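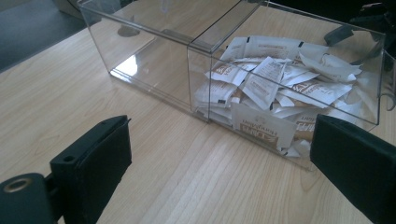 The Coffee Corner Gets a Cleanup

August is slow at Hunar, so I finally went after the coffee corner. If you've ever worked with us you know the one: a shelf, a drawer that sticks, and packets in absolutely every place a packet can end up. I found them behind the kettle, in the mug with the pens, in the pocket of my own raincoat (no idea). So everything is moving into clear boxes this year, and I've written a bit more about it than I meant to. Sorry, I get excited about storage!

Two sides, one full

Little white paper packets on one side of the clear organizer, and nothing yet on the other. Some of the packets have brown printing and some have tiny gray lettering, and I didn't try to line them up. I did try that once, at our old place on Krūmiņa, all facing the same way like books on a shelf. It lasted until the 3 o'clock coffee break. A heap is fine. You reach in, you grab one, you go back to your desk.

Gediminas Eglītis wants the empty side for tea bags. Tõnu Navickas wants it for stir sticks, and he has been leaving me notes about it — five so far, all on the backs of Stotard delivery slips. I'm leaning toward tea, mostly because the stir sticks are too long and would poke out of the top and drive me up the wall.

The best part of see-through sides is that I can tell when we're running low without picking anything up. Our old tin had a lid, and I used to shake it and guess. I was wrong a lot.

On the pale wood table

I wanted to work on a surface with nothing else piled on it, and the light wooden table was perfect for that. Clear plastic looks so good on pale wood, doesn't it? You can see the white paper heaped in the bottom half, and there's a divider in there too, with plenty of air left above the pile. I'd always rather have a box with room in it than one I have to squash shut.

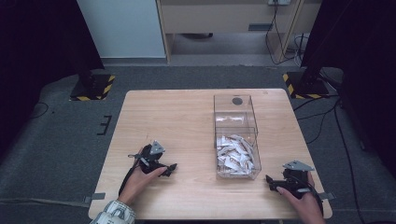 Still to do

The mugs are next, all 20 of them, and then the drawer. I've ordered two more organizers from Clellico in the same clear plastic, and when they get here I'll do the sugar and the cookies and put up more pictures. If you have a good trick for keeping lids with their jars, please write to me — I've got a whole bag of lids under my desk and not one of them fits anything we own.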